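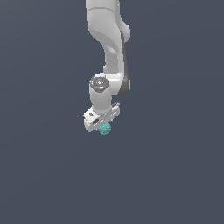 Projektbericht: Greifen im Haushalt, Teil 2 (Simulation)
Bearbeitung: Yaryna Hladun, Ronja Grønli
Stand: 26. April 2026

2.1 Fragestellung
Untersucht wird, ob ein Arm mit Parallelgreifer Kleinteile vom Boden aufräumen kann. Als Testobjekt dient ein kleiner Ball.

2.2 Ergebnis
Je Objektlage wurden 30 Versuche gerechnet. Bei frei liegendem Ball lag die Erfolgsquote bei 95 %, an der Wandkante nur bei etwa 15 %. Textilien wurden nicht simuliert. Für unbeaufsichtigtes Aufräumen reicht das nicht. Offen bleibt der Vergleich mit dem Greifplaner Garnov.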